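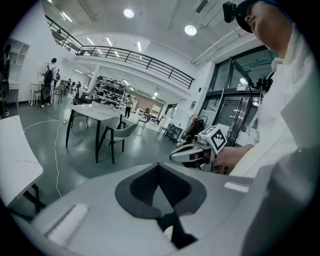

The work had become quieter and harder to leave, one operator at the Plindport site remarked in the April interviews, and several colleagues put it in similar terms. Before the change, a shift at Plindport consisted of sorting and repacking by hand, with short conversations across the benches. Afterwards a part of each shift was given over to recording demonstrations with hand-held grippers (Figure 2), from which the control policies for the automated cells were trained. The operator's remark is taken up here since it concerns two separate effects that the earlier survey did not distinguish.

Figure 2. Demonstration work with a hand-held gripper. The operator wears a cap with a small device clipped to the front; a marker block is mounted on top of the tool.

4.2 Changes in task content and pace

The first effect concerns attention. In manual repacking, operators reported that they could look away from the task for short periods without loss. Demonstration work did not allow this. A recording in which the wearer turned the head at the wrong moment was rejected by the Daher review software and had to be repeated. Rejected recordings did not count towards the shift target, which was set at 30 accepted recordings and was later left to the discretion of the shift lead.

The second effect concerns the body. Operators described the load as moving from the back and shoulders to the wrist and neck. The Gunano tool is held in one hand and the fingers make a narrower range of movements than in packing. Two breaks per shift were added after the first month – a measure requested by the operators and not foreseen in the original plan.

The logs for the period contain 577 sessions. Session length varied more between operators than within them, and the variation was not explained by previous experience at the benches. Operators with long service in packing tended to produce slower recordings with fewer rejections. Whether this reflects skill or caution cannot be settled from the logs alone.

Pay grade was a recurring concern. At Plindport the demonstration role was entered in the Ustach rota system under the existing packing code, so the new duties were not visible in the personnel record. Several operators regarded this as the main fault of the introduction – more so than the prospect of the cells taking over the bench work. The question of grading is treated in Section 5.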